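3.2 Lesson preparation and recall

Teachers in the Cáceres parish program received the source letters either as one complete packet or as weekly excerpts. Of 50 teachers enrolled, 49 finished the September unit.

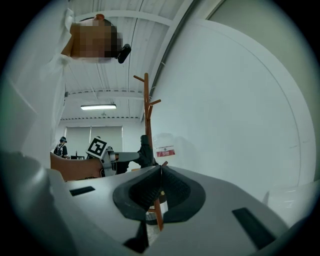
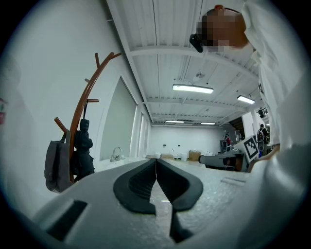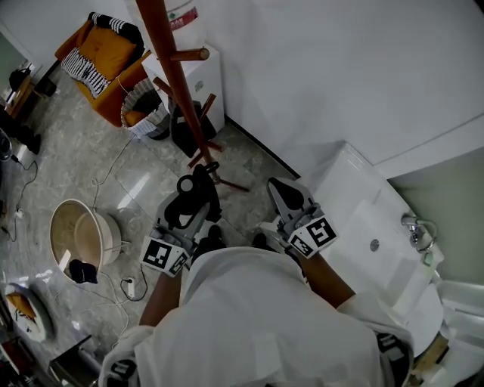
Figure 2. Person in a white shirt with hand-held grippers.

Each lesson was scored for references to the letters using the Buder scheme. The full-packet group produced 426 references and the excerpt group 264. Most of the difference came from historical background, such as where a letter was written and to whom. References to doctrine were spread evenly across both groups. Class length was fixed, and scoring covered the spoken lesson only; handouts were left out. Student recall was tested separately and is reported in Section 3.3.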